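Repainting the toy blocks, part two: cure time, abrasion and the edge problem

26 September 2019

The last post ended with two coats of red on the first batch and a promise to report back once they had been in use. They have been in use since August. This post covers what failed, what I changed, and the schedule I use now. If you only want the schedule, it is near the bottom.

Background for anyone who skipped part one. The blocks are plain wooden cubes, bought unfinished in a bag from a shop in Drodby that was closing its craft section. I wanted a matte finish in solid colors, no clear coat, and a surface that would survive being dropped on a hard floor. The first paint was Stelness interior matte, water based, brushed on. The second was Wadar furniture paint, also water based and also matte, but with a harder binder. I had half a can of each, and that was the whole basis for the comparison.

The failure on the Stelness batch was at the edges and it was quick. Flat faces held up. Edges and corners polished first, then went thin, then showed bare wood at the corners that take the impact when a block lands badly. Wall paint is made to be looked at and wiped now and then. It stays soft for a long time, and a sharp corner is the worst possible place to put a soft film.

The geometry makes it worse. Wet paint pulls away from a sharp edge under surface tension, so the film there is always thinner than on the face next to it. You can put three coats on a cube and still have one coat's worth of protection on the corner. Metal fabricators know this well and break every edge before coating. I had not bothered, on the theory that these were toys.

So the second batch got its edges eased first. I used 120 grit on a flat board, block held at an angle, a few light strokes per edge, then 220 to take the scratches out. The target is an edge that feels blunt when you run a thumbnail across it but still reads as an edge from across the room. Go further and the blocks start to look like dice, and they stack badly, since the flat area on each face shrinks with every stroke.
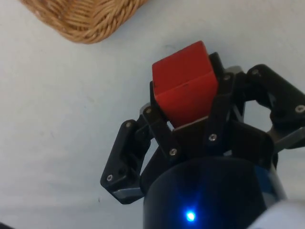
Red block, edges softened, one small mark on the front face.

Sanding raises a second issue, and that is end grain. Two of the six faces on a cube cut from square stock are end grain, and they drink paint. On the first batch those faces came out darker and duller than the other four, and rough to the touch. A coat of thinned paint on the end grain alone, left to dry and then knocked back with 220, fixes most of it. I tried a shellac-based sealer as well. It worked better, but it adds a solvent cleanup step and I didn't want that in a kitchen.

Raised grain is the other reason the first batch felt rough. Water-based paint swells the fibers at the surface and they dry standing up. The standard remedy is to wipe the bare wood with a damp cloth, let it dry fully, and sand lightly before any paint goes on. I skipped this the first time. I don't recommend skipping it. The fibers get locked into the first coat, and then you are sanding paint and wood together and going through to bare spots.

On cure time. There is a difference between dry and cured that most can labels mention in small type. Dry means the water has left and the surface no longer feels tacky. Cured means the binder has finished knitting together, and for water-based paints at room temperature that can take weeks. The first batch went into use the day after the second coat. Several blocks stuck together in the box, face to face, and pulled small flakes off each other when separated. The trade name for this is blocking, which made searching for advice on painted blocks more tedious than it should have been.

The second batch sat on a wire rack in a spare room, not touching, until I was sure. A crude test is to press a thumbnail into an out-of-the-way spot. If it leaves a dent, the film is still soft. If it leaves nothing, try two blocks stacked overnight with a heavy book on top. When they come apart with no sound at all, they can go in the box. If you hear a faint click or a tearing noise, put them back on the rack and wait.

I also built an abrasion test, because I like having a number even when the number isn't worth much. It is a strip of canvas stapled to a board, a weight taped to the top of the block, and a string to pull it back and forth. One pull each way is a cycle. I ran one sample of each paint, both on eased edges, both fully cured. The Stelness sample showed wood at the leading edge after 90 cycles. The Wadar sample reached 1,000 and had a shiny patch but no wood showing. I stopped there for reasons of boredom. With one sample per paint this is an anecdote with a counter attached, and the canvas was probably smoother by the end of the second run than it was at the start of the first. I ran the Wadar second, so it had the easier surface. The gap is wide enough that I am happy to act on it anyway.

Shine is a limitation I haven't solved. Any matte paint gets its look from a rough surface at a very small scale, usually from a flatting agent in the mix. Rub it and you flatten the high points, and it goes glossy in that spot. A harder binder slows this down and can't prevent it. If burnished patches would bother you, start with a satin finish, where the difference hardly shows.

Color matters too. Pale yellow hides burnishing and shows dirt. Dark blue does the opposite. Red sits in the middle for wear, but it covers poorly. The red pigments in consumer paints tend to be transparent, and over pale wood you need either an extra coat or a gray undercoat. I used gray on half of the second batch. Those blocks took two red coats and the rest took three. The finished color is slightly deeper over gray. Side by side I can tell them apart. Mixed in a box I can't.

I should mention safety, since part one drew a few emails on it. Both cans are sold for indoor use, and neither label says anything about toys. My blocks are used by people old enough not to chew them. If yours will be chewed, buy a paint that is certified for toys in your country and read the actual certificate, not the front of the can. Milk paint and bare oiled wood are also options, with their own problems, and I haven't tested either one.

The schedule as it stands now:

Wipe bare wood with a damp cloth. Dry overnight.
Ease edges at 120, then 220 all over. Brush off the dust.
Thinned coat on end grain only. Dry, then 220.
Gray undercoat for reds and yellows.
Two thin coats of color, foam roller on faces, nearly dry brush on edges.
Rack with air on all sides until the book test passes.

The foam roller is a recent change. Brushes leave a ridge at each edge where the bristles drop over the corner, and that ridge is the first thing to chip. A small roller run from the center outward leaves far less. It also leaves a faint stipple, which I like and others may not.

Total so far is 87 blocks, with 6 rejects. Four of the rejects had splits in the end grain that opened up after the damp wipe, and two I oversanded. They will get stripped and used for paint samples.

Part three will be on green, which I have been avoiding. The Song green I bought dried two shades darker than its lid, and I want to find out whether that is the paint or the undercoat before I commit a whole batch to it.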